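Every September, when the kids' soccer league starts up again, the same laundry advice gets passed along the sideline. I coach the under-tens and wash the whole team's kit, so I've tried most of it.

**Vinegar for smelly shin guards.** It does something. A soak in vinegar and water took the edge off, but dish soap and a scrub brush did the same job and my kitchen didn't reek of pickles.

**Freezing cleats overnight.** Doubtful. Mine smelled fine coming out of the freezer and terrible again by the second half. Pull the insoles and let everything dry for 48 hours. If you only own one pair, start right after the game.

**Newspaper in wet shoes.** This one works, provided you change the paper. Paloma Lyons swears by leaving the first batch in all night, and I've felt the inside of her son's shoes. No.

**Baking soda on grass stains.** I rubbed it into two white jerseys and got two white jerseys with green knees. Plain liquid detergent, left on for an hour before a cold wash, beat it easily.

**"Sports" detergent.** Pettigrew costs more than the stuff I normally buy. I washed half the team's socks in each and the parents couldn't tell me which was which.

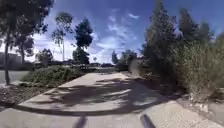
*Tree shadows across the path on a sunny day.*

**Drying goalie gloves in the sun.** Skip it. The palms on ours went stiff and started to crack. Rinse them in lukewarm water, press them in a towel and hang them somewhere shady with a bit of a breeze.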